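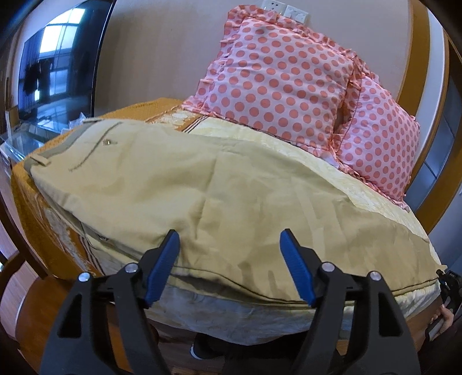

06/09/2026

I have now slept under the Nerna all-season comforter system for 18 nights and I would like my evenings of reading reviews back.

The pitch goes like this. You buy two thin comforters that snap together. In winter you use both, in summer you use the light one, in spring and fall you use the middle one, and you never again stand in front of the linen closet at eleven at night wondering what the weather is going to do. The company says it works for every sleeper in every climate. I live in Campbell, in a house that faces west, and I had my doubts about every climate.

What got me was the tog number. If you haven't shopped for bedding lately, everything now has a number on it, borrowed from the British, and the higher it goes the warmer you are supposed to be. It looks like science. Maybe in a lab it is. But my bedroom isn't a lab, it has a window that doesn't close all the way and a heating vent directly under the bed, and I have never once woken up at 3 a.m. thinking I was off by two togs. I have woken up thinking it's hot, and kicked one leg out. One leg out is the original temperature regulation system and it costs nothing.

The set was $140, marked down from a price I don't believe anybody ever paid.

I'll be fair. The light layer is nice. It's soft, it washed without going lumpy, and it fits in my machine, which my old down one never did (I used to haul that thing to the laundromat on Rekamstead Avenue and feed the dryer quarters for most of a morning). If Nerna sold the light layer alone for half the money I would tell you to go buy it and this would be a much shorter post.

The snaps are where I lose patience. There are eight of them, and to get the two layers lined up you have to lay one flat on the bed, lay the other on top, and crawl around the edges like you're looking for a contact lens. Twice I've got to the last corner and found I was one snap off the whole way around. The website says this takes "seconds." Everything takes seconds, if you're willing to use enough of them.

Then there's the cooling claim. I went looking for what makes the summer layer "actively cooling" and what I found was a paragraph about moisture and a drawing of little blue arrows leaving a sleeping woman. Fabric doesn't cool you. It can get out of the way of you cooling yourself, and a bedsheet does that fine. In July, during the bad week, I expect to be under a sheet with a fan on, same as last year and the year before that.

I also tried the Fluslow app for a while, since there was a card for it in the box with a free trial. You tell it your zip code and whether you "run warm" and it sends you a message in the evening telling you which layer to use. It told me to use both on a night when I had the window open in my T-shirt. I deleted it before the 24 days were up. I can look outside.

The reviews are the part that still bugs me. More than 1,000 of them, nearly all five stars, and a huge number written within days of the box showing up. How would you know it's an all-season comforter after a weekend? You'd know it was soft. I'd like one review from somebody who has had the thing for three years and a dog.

So, am I returning it? Probably not, and I realize that's how they get you. The return involves the original bag, which I cut open with kitchen scissors. The light layer will stay on the bed and the heavy one is going on the closet shelf, on top of the old down comforter, where I suspect it'll be until Thanksgiving when we have people on the couch.

If you already own a blanket and a slightly thinner blanket, you have this product. Put one on top of the other – no snaps – and see how you sleep.

Comments are open, but please don't send me discount codes.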